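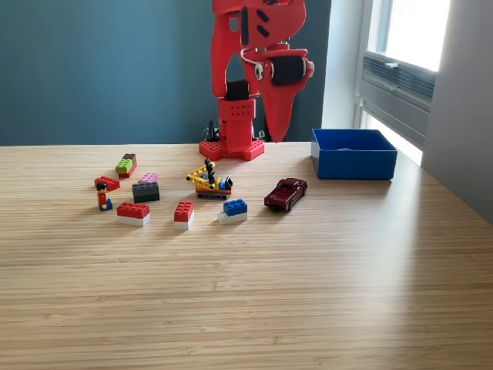 *Alina Sandu*

**Thursday, sorting bench**

Sorting toys into the blue bin stands in for the returns table at Stockdale. Bricks first, then the car and the small crane. The gripper comes down from above with both fingers open, same as it would over a tote.

27 picks before lunch. Stacked bricks are harder than singles, so I've asked for more of them on the table.

Shobha Gounder came over from returns. Her crew handles up to 1188 items a shift, all by hand, and she wanted to know what is left for them if an arm does the plain ones. My answer for now: the odd shapes, damage checks, and clearing jams. She pointed out that the plain ones are when people rest their eyes. I hadn't thought of that - it goes in the Canora plan. If only hard items reach them, the shift needs more breaks or faster rotation.

Marius thinks two people per arm. Shobha says three at first. 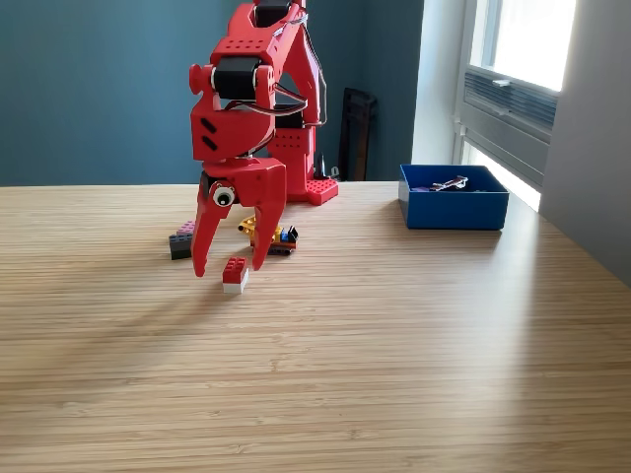 ## To do

- Ask Horațiu for the jam log from Galach
- Rerun with red-on-white stacks only, 100 picks
- Shobha to bring two of her crew to try the stop button
- Draft rotation table, send to Marius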